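4.2 Kitchen chore profile: can pick, simulated cell

Use this section to check a Totunent task file before loading it on a physical cell. A clean run here is a test of grip and approach only. It does not show that the arms can put away groceries.

1. Load the can task and set the grip timeout to 12 seconds.
2. Lower the open gripper until the can stands between the fingers.
3. Confirm a gap on both sides before sending the close command.

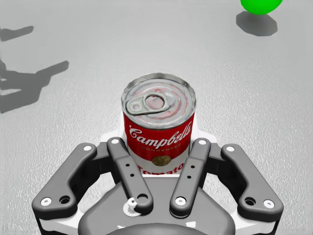
Marthinus Engelbrecht objects that a can is the easy case: a stiff cylinder with a known diameter says little about a bag of rice or a wet plate, and no household should plan around it. The objection stands – treat all results from this profile as lower-bound checks.

4. Close on the can. Hold the second arm clear of the work area.
5. Keep the can upright until the grip status reads stable.

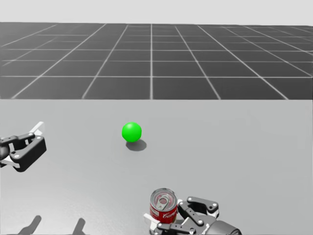 6. Run the task 170 times. The profile passes at 149 or more completed picks.

CAUTION: Do not carry simulated grip force over to hardware. Reset it first.

NOTE: Dish and laundry profiles are not supported in this release.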